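Tips for recording gripper demos at your own workbench

I've been collecting pick-and-place examples with a hand-held gripper since May, mostly in the evenings and all day on Saturday if I can get away with it. A few people have asked me how I set up my bench, so I'm putting the whole pile of tips in one spot. Some of these came from me messing up, some came from Fionnuala Fahy, who was recording long before I was and has much better habits.

Start with the table. I cover mine in white, and I'd do it again, but white shows everything! Every scrape from a fingertip, every drip, every bit of marker. For a long time I scrubbed the whole top before every batch, and then Fionnuala pointed out that I was handing the system one spotless table over and over. Now I wipe off anything sticky or gritty, dry the surface and leave the old marks where they are. What I do watch for is a mark that always ends up under the same object. If your box goes down on the same stain every time, the stain can turn into part of the lesson, so move your starting spot.

For wiping, a damp microfiber cloth with one drop of dish soap is plenty. Skip anything with wax or polish in it. I tried a lemon furniture spray once and light boxes went skating off whenever I nudged them. It took me two evenings and a lot of warm water to get that stuff off.

Next, boxes. Retail boxes are my favorite things to practice on (cheap, stiff, already in the house), but the tall ones will tip if you come in crooked. Open your jaws well wider than the box before you go near it. Then line up, come in level, and close slowly enough that both sides arrive together. If one jaw gets there early it shoves the box across the table, and you end up chasing it. A chase isn't a wasted take, by the way. I keep a few of them in a separate folder called "recoveries," and Hicham Fahmy, who does the training on his machine at home, keeps asking me for more.
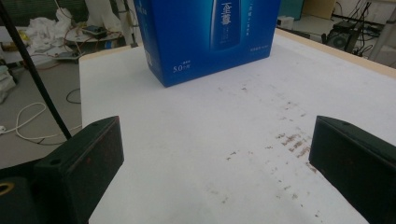
Jaws open wide, with the blue box still out at the far side of the table.

Turn the box between takes. I used to set everything square to the table edge because it looked tidy, and the first model we trained on my takes was completely lost with a box at an angle. So now I give it a twist before each one, sometimes a little and sometimes nearly all the way around. If you catch yourself being neat, close your eyes when you set it down. Silly, but it works for me.

Same goes for distance. Put it close, put it far, put it off toward one side. Far is harder on your shoulder than you'd think, so mix those in early while your arm is fresh.

Now, the grippers themselves. Wipe the inner faces of the jaws when you wipe the table. Dust and cardboard fuzz collect there and the grip gets slippery. I use a barely damp cloth, then a dry one, and I keep liquids away from any holes or fittings. Check your screws too. I had one work itself loose halfway through an evening, and the takes got sloppier and sloppier while I blamed my wrists.

About background clutter: leave some of it! I know, I know. My first instinct was to hang a sheet behind everything. Bags, cables and half-unpacked gear are what a real room looks like, and a system that has only ever seen a bare wall gets confused in a kitchen. The floor where you stand is another matter. Keep cords out of your path, because you'll be looking at the box and your feet are on their own. I coil the slack and hold it with a hook-and-loop strap. Twist ties are fine in a pinch but they scratch.

Lighting: shiny packaging throws a glare right back at the lens. I have a clamp lamp pointed at the ceiling and that softened things a lot. Daylight is lovely but it changes while you work, so I do a batch in the morning and a batch after dinner and label them that way.

Labels! Write down the batch name before you start. After is too late, at least for my brain. Mine go on an index card: date, object, light, which hand felt tired. I'm at 496 takes as of this week and I can still find any one of them. Before the cards, I had a batch of 26 that I couldn't tell from the batch next to it, and I had to sit there and watch every one.

How many should you do in one go? I stop at 100. I tried pushing past that and my last ones were rushed and jerky, and Hicham threw out most of them. A break every half hour helps, and so does a lower table. Mine was too high and I didn't notice until I put a rubber mat down to stand on and my elbows felt better right away.

A few odds and ends:

Fill empty boxes with a bag of rice if they slide too easily. Tape the flap shut so the rice stays put.

Start each take with the jaws open and hold still for a second. End it the same way. Trimming is so much faster.

If a box gets crushed at the corners, keep using it for a while. Crushed boxes exist in the world. Retire it when it won't stand up by itself.

Charge everything the night before, and clear your storage card before you're standing there with both hands full.

I'm starting on soft things next, dish towels and bread bags mostly, and so far the towels are winning. If you've found a good way to reset a towel between takes without folding it the same way each time, leave me a comment.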